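Home | Issues | Articles | Authors | Search

4.2 The bench work before and after the arms

Brindis is a floral wholesaler and arranging shop in Lenbridge that supplies hotels, supermarkets and a small number of funeral homes. Its bench room is where cut stems are sorted, stripped, trimmed and placed in vases. Before the change, this work was done entirely by hand, by staff who called themselves benchers. A bencher took an order card, gathered the stems and filled each vase from start to finish. The job had no formal grades, but everyone in the room could say who was fast, who was careful and who was trusted with wedding orders.

The arms were set up to take over one part of this work, the placing of foliage. Foliage goes in first and gives the flowers something to lean on. Benchers described it as the dull part of an arrangement, and also as the part that decides whether the rest will stand up. Management chose it because the same few kinds of greenery are used in most standing orders, and because complaints about sore wrists came mostly from people who spent long stretches on it.

In the new arrangement a bencher lays out the greenery and the arm picks up and places the leaves. The bencher then checks the vase, corrects it and adds the flowers. Two arms were in use during our fieldwork. We spent 46 shifts in the room and kept written notes on each, along with pictures from the wrist cameras, which the staff could also see on a monitor beside the bench.

Long leaves gave the most trouble. A stem has some stiffness and can be held near its cut end without much thought. A long narrow leaf bends under its own weight, and where it hangs depends on where it was gripped. Benchers deal with this without naming it. They run a thumb and finger along the leaf, feel for the point where it balances, and turn the wrist as they lower it. Several of them had trouble explaining this to the technician from Berisha, the firm that installed the arms, and in the end they showed him by doing it over and over while he watched. Figure 4 gives the view from the wrist, with a long leaf hanging across the space above the black work surface and its thin end near the tip of one finger of the gripper. More leaves and a clear container are at the left.

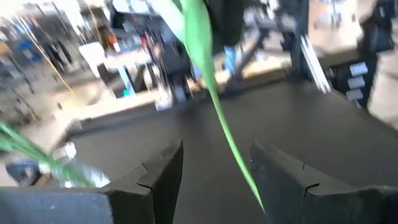

Figure 4. Wrist camera view at the foliage bench, with a slender leaf near the gripper fingers.

4.3 Correcting and being corrected

The word staff used most for their new work was "fixing." A fix could be as small as turning one leaf so that its paler side faced the back, or as large as emptying the vase and starting over. We logged 487 fixes. Most took only a few seconds, and benchers did them while reaching for the first flower, so that a visitor to the room might not have noticed them as a separate task.

The production system did not notice them either. It recorded a vase as finished by the arm when the last leaf was let go, and finished by the bencher when the card was scanned. Time spent fixing was counted as time spent on flowers. For the first while, the weekly sheet showed the benchers getting slower at flowers, and two of them were spoken to about it. Felicidad Macapagal, the longest serving bencher in the room, started marking her fixes in pencil on the back of the order cards and took a stack of them to the floor manager. A button for fixes was added to the scanner in October. Use of the button was uneven. Some staff pressed it every time, and others said it felt like telling on the machine, or on themselves for having laid the leaves out badly.

Layout had become a skill of its own by then. Leaves placed side by side with the cut ends lined up were picked up more reliably than leaves in a bunch, and benchers who had worked this out had fewer fixes later. They passed it on to each other by word of mouth. It was not in the training booklet, which had been written at Berisha for a different site and spoke mainly about safety zones and the stop button.

4.4 Pace, company and sore wrists

Reports of wrist pain fell, and the staff we spoke to were glad of it. One bencher who had been thinking of leaving the trade said she could now drive home without shifting her grip on the wheel. Neck and shoulder complaints did not fall, and a few people thought theirs were worse, as they now stood in one spot to look at vases that used to be turned in the hand.

Talk at the bench also changed. Foliage had been the time for conversation, being work that the hands could do alone. With that part gone, what was left needed more attention and was done closer to the arms, where the fans made it harder to hear. Kendra Arsenault, who supervised the early shift, moved the tea break forward after staff asked for it, and told us that people now saved up what they had to say.

No one lost a job during the study. Nearly all of the benchers kept the same hours, though new staff were hired straight into layout and checking and were not taught to place foliage themselves. Older benchers raised this more often than any other matter. In their view, a person who has never built the green part of a vase will not see what is wrong with one. A sister shop in Drostham, which has the same arms, still puts new staff on hand foliage for their first weeks, and the Brindis manager was considering the same when our fieldwork ended. We return to the question of training in Section 5.

Contact the journal office | Copyright the authors | Back to top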